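Notebook, May
Kumora instrument service, evaluation continued

Entry opened 14:00. Second session on the instrument refurbishment offer from Kumora. They take in used needle drivers, re-tension the cables, regrind the jaw inserts and send them back with a bench certificate. Turnaround is quoted at 7 working days. What we need to know is whether a returned driver holds thread as well as a new one, and whether wrist play stays inside our limit.

Setup unchanged from last time. Dinu controller build, motion scaling at 2, log rate left at default. Bulon test script 232 loaded for the grip portion, manual suturing after that. Script wants a homing pass before each block; skipped it once, repeated the block, discarded the first log.
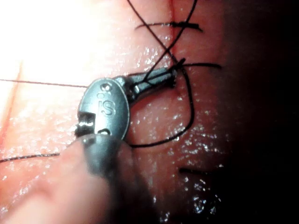 Instrument on tissue, black suture held in the jaws, loop lying below and to the right. Three stitches in.

Grip portion: no slip flagged by the script. Jaw current a little higher at closure than on the new driver, same shape of curve. Could be cable tension, could be the inserts. Kumora should say what tension they set to; the certificate gives pass/fail only.

Wrist: backlash on yaw within limit, pitch closer to it than I like. Repeat pitch with the arm warm.

Cost: Pukholm's quote for new drivers still not in, so no comparison yet. Kumora's service contract starts making sense at over 2000 cycles per instrument by my estimate, if the pitch figure holds.

To do:
Ask Kumora for tension values and insert material.
Rerun pitch, warm.
Export jaw current logs before the controller update wipes them.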